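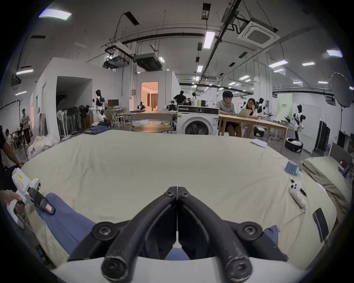 Software Engineer, Demonstration Data and Replay Tooling

Ambrosio, Biltach. On site. Full time.
Posted April 22, 2024. Start in July, or earlier if you can.

The short version

We are hiring one engineer to own the software between a person folding a T-shirt with two hand-held grippers and a policy that is supposed to fold the next one without that person. Most of the job is time stamps, pose tracking, replay and checks. Some of it is telling colleagues that their result doesn't hold up. If you want to spend your days on model architecture, we have people doing that already and you would be unhappy here by fall.

What we do, and what we doubt

The project is called Meditz. People handle clothes with hand-held grippers, we record what the grippers see and where they go, and we train on that. The attraction is obvious. No arm has to be free, a new person can be recording the same morning, and the motions look like human motions.

We think the idea is sound enough to work on. We do not think it has been shown to work as well as people in our field say it does, and that includes us. Our own archive has 3,737 episodes in it. A fair number were recorded with clock settings we would no longer accept, and we can't yet say which of them help a policy, which do nothing and which make it worse. A bigger archive would not answer that question, though it would make for a better slide.

A few things we currently distrust:

Success rates with no description of the starting state. A shirt laid out flat with its sleeves showing is a different task from the same shirt dropped in a heap. We have reported numbers that blurred the two and would like to stop.

Gripper trajectories nobody has replayed. A path can look smooth in a plot and still ask an arm to pass its elbow through the table.

The phrase "in the wild." We record in one large room with a lot of equipment in it. The backgrounds are busy, but they are busy in the same way every time, and a policy can learn the room.

Loss curves, when they are the only thing on the page.

What you would work on

Time alignment. Each recording brings together streams from separate devices, and their clocks drift. Right now we correct this after the fact with a script that assumes the drift is linear. It mostly is. The episodes where it isn't are hard to spot by eye, because cloth moves slowly and a small offset looks fine until the grippers close. We want alignment measured per episode, stored with the episode and visible to anyone who trains on it.

Pose tracking. Visual tracking does well on a cluttered background and badly on a plain sheet seen from close up, and close up is where the folding happens. When tracking slips, we want the software to say so. Today it fills the gap with something plausible. You would write the part that refuses to. 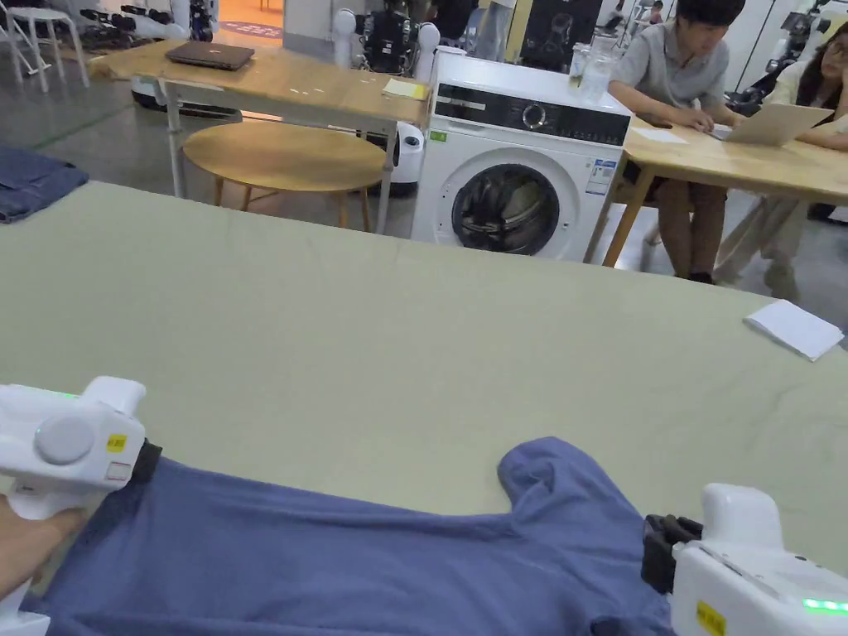 Two-handed consistency. Each gripper gives us a path of its own, and the two paths have to agree about where they are relative to each other, or a stretched hem turns into a torn one. Cloth is a useful check here. If both grippers hold the same shirt, the distance between them can't exceed what the shirt allows. We have talked about using this as a filter for months and have not built it.

Replay. Zondero is our in-house replay and inspection tool. It loads an episode, shows the camera streams next to the estimated gripper poses, and sends the motion to a simulated arm to see whether the arm could reach all of it. It is slow, it was written by three people with different ideas about coordinate frames, and it is also the piece of software we would least like to lose. You would be its owner. You may rewrite parts of it. Please do not begin by rewriting all of it; that has been tried.

Reachability and planning. A human wrist does things our arms can't. Some demonstrations can be adapted with a small change in approach angle, and some should be thrown out. We want that decision made by code with a logged reason, within 15 minutes of the recording, while the person who made it is still in the room and can do it again.

Evaluation. This is the part we care about most and the part that applicants tend to skip over. You would build the harness that fixes the starting states, shuffles which policy runs when, hides the policy's name from the person scoring, and keeps the failures. We run 200 trials before we put a number in front of anyone outside the company. It is dull and it has killed two results we were fond of.

What you should bring

Solid Python, and enough C++ to fix a driver without making a ceremony of it. You should be able to explain a rigid transform to a colleague on a whiteboard and get the direction right the first time, or at least notice when you got it wrong. Working knowledge of camera calibration, including the cases where the reported error is low and the calibration is still bad. Experience with real sensor data you had a hand in collecting. A habit of writing down what you expected before you ran the thing.

Some background in state estimation would help a great deal. So would having maintained a tool that other people relied on and complained about. ROS experience is fine and lack of it is fine too.

We do not ask for a PhD. We don't hold one against you either. Four years of work on physical systems is the level we have in mind, and we will read a strong application from someone with less.

What you can leave out

A statement about your passion for robotics. A list of every framework you have opened. Demo videos at several times real speed, unless the speed is written on them. If you have a video you are proud of, tell us which take it was.

The working conditions, plainly

You would be in the room with the hardware most days. It is an open space, people are recording while others write code at the long tables, and it is not quiet. Everyone on the software side also records demonstrations, usually one session a week, and that would include you. We have found no better way to get an engineer to fix the recording software than to have that engineer use it on a pile of shirts.
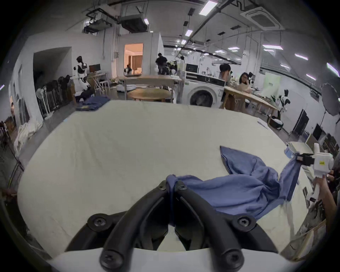

Some of that time is boring. You will grip a corner, lose it, grip it again, and wonder whether the lost grip belongs in the data. We argue about that one often. One camp says that fumbles teach recovery. The other says they teach fumbling. Neither camp has run the experiment properly, and if you take the job it will probably land on your desk in the first month.

Code review is required and direct. A change to anything that touches time stamps or coordinate frames needs two reviewers. Results meetings start with the failures, and whoever presents is expected to say what would change their mind. Some people find this tiring. A couple of very good engineers have left because of it, and we don't think they were wrong to.

We are a small company and the pay is fair for Biltach, with the range sent to every applicant before the first call. We can't promise that folding clothes with robots will be a business. We have customers paying for the data tooling today, and that is the income this role is budgeted from.

How we hire

Send a résumé and one page. On the page, describe a result you believed and later stopped believing: what convinced you, what changed your mind, and what you did to the code afterward. It doesn't have to be about robots. We read this before the résumé.

If we write back, there is a call of 45 minutes with two engineers. After that comes a paid exercise. We give you a small set of episodes, some of them with faults, and ask you to tell us which ones you would train on and why. We don't tell you how many are faulty. There is no trick beyond that, and "I can't tell from this" is an accepted answer for any episode as long as you say what you would need.

The last step is a day here. You'll sit with the team, record a few folds, open Zondero and tell us what's wrong with it. You will also get an hour to question us without a manager present. Ask about the results we withdrew.

We answer every application, including the ones we turn down. Applications by email, subject line "Meditz tooling," PDF or plain text. Agencies, please don't.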